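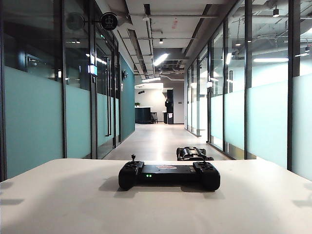

Game controller on a white table, with the office corridor behind it.

Seasonal tour guides wanted – Huvetti Walking Tours

Huvetti runs small-group walks through old town districts, with stops at churches, mosques, synagogues and other historic buildings. We are hiring 5 guides for the season that starts in May.

The work
You will lead two walks a day, in English, with up to 27 visitors on each. A walk lasts three hours and covers the Brendar quarter, the harbor wall and the covered market. Guides check tickets at the meeting point, explain dress rules before each place of worship and keep the group on schedule. Tours go out in rain.
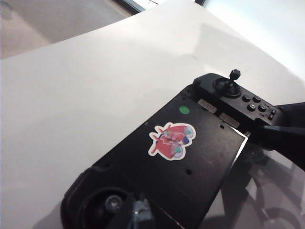 You need clear spoken English and a good memory for dates and names. A second language is useful – Spanish and French are requested most. Guiding experience helps, but we also take people from teaching, museums or hotel work. You must be able to stand and walk for the full tour.

Training and pay
Training takes 2 weeks and is paid at the normal hourly rate. It includes the Jõgi route, our longest, which new guides shadow before leading it alone. Tips are yours to keep.

How to apply
Send a resume and a short recording of yourself describing a building you know well, 3 minutes at most. Use the form on our jobs page and choose "Guide – seasonal." Applications close at the end of March.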